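Makgate House - The Reading Room Tables

Gallery page, last revised 11 July 2009

The reading room at Makgate House reopened to members in June, following the refurbishment of its floor, lighting and furniture. The old tables had served the room for many years and were no longer fit for daily use. The trustees resolved to replace them with pale wooden tables of one pattern throughout, and the work was awarded to the Mazurek workshop after a period of open tender.

This gallery records the room and its new furniture. The pictures are arranged in the order in which a member would meet things on entering from the main staircase, and the notes have been supplied by the House office. Members who wish to see the full schedule of works, including the drawings submitted at tender, may consult them at the enquiry desk during normal opening hours.

The new tables

The specification asked for a light wood with a straight grain and a surface without gloss. The previous tables had been given a high polish, and readers had complained over a long period of glare from the windows, particularly in the afternoon. Samples were placed in the room and left there for members to try. The darker samples were well liked for their appearance but made the north side of the room feel heavy, and the palest was thought too cold.

Twelve tables were ordered. They are fixed in position, with a wider passage left along the window side for members using wheelchairs and for the book trolleys.

The total cost of the furniture, including delivery and fitting, was met from the Forkosik bequest. A balance of £1,682 remains in the bequest and has been set aside for the care of the tables in future years.

Care of the surfaces

The House has adopted a simple routine. Tables are dusted each morning before opening and wiped with a damp cloth at the end of the week. Polish is not to be used. Cleaning staff have been issued with Nukex cloths, which are to be kept for the tables only and washed separately from those used in the kitchen and cloakroom.

Readers are asked to use pencil at the tables. Ink may be used at the writing desks in the adjoining room, where blotters are provided. Cups and bottles should be left on the shelf by the door - this applies to water as well as to tea and coffee. Felt pads are available from the enquiry desk for anyone working with large or heavy volumes, and should be returned there after use.

Mr Lech Michalski, who oversaw the fitting on behalf of the workshop, has left written guidance on small repairs. Light marks may be treated by the House's own staff, working always along the grain. Deeper damage should be reported to the office and the table taken out of use until it has been inspected.

The pictures

Table surface. A bare top in pale, creamy beige, with fine parallel grain and a faint matt sheen. The light falls unevenly over the wood and leaves parts of it in soft shade.

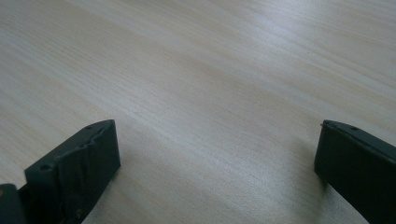 The finish was the subject of some discussion before the order was placed. An oiled surface was considered and set aside on grounds of upkeep, and the trustees settled on a low-sheen treatment that can be renewed in the room itself, one table at a time. The first renewal is expected to fall due after five years, though tables nearest the entrance may need attention sooner.

Seating is a separate matter. The existing chairs, 46 in number, have been retained and will be re-covered in stages as funds allow. Members may notice that two colours of fabric are in use for the time being.

Further pictures, including views of the shelving and the restored window seats, will be added to this page once the remaining work on the east wall has been signed off.

Enquiries about the reading room, or about the use of these pictures in other publications, should be addressed in writing to Mr Pravesh Shezi, House Secretary, Makgate House. Prints may be ordered through the office at the usual charge. Please allow ten working days for a reply.

Return to gallery index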